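HOME & HABITS | Less Waste

Gleice Medeiros can empty a party's worth of plastic bottles off the floor before the coffee is ready, and I love watching her do it! Her whole method is one tall wastebasket, parked right beside the mess - no trips to the kitchen, no bags sagging open.
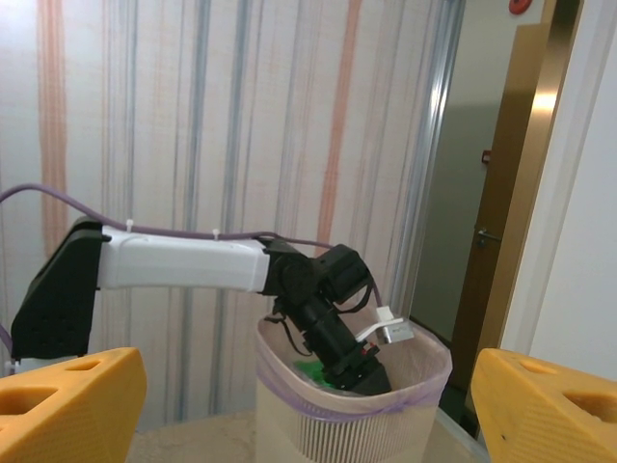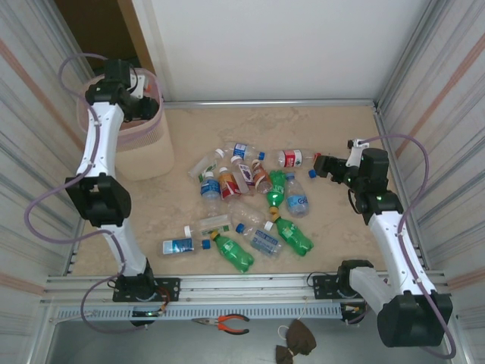

She used to give the job 90 minutes on a December morning. Now it takes 22, and she starts with whichever bottle is closest. Caps stay on until sorting time, which happens later, over the sink, with the radio up.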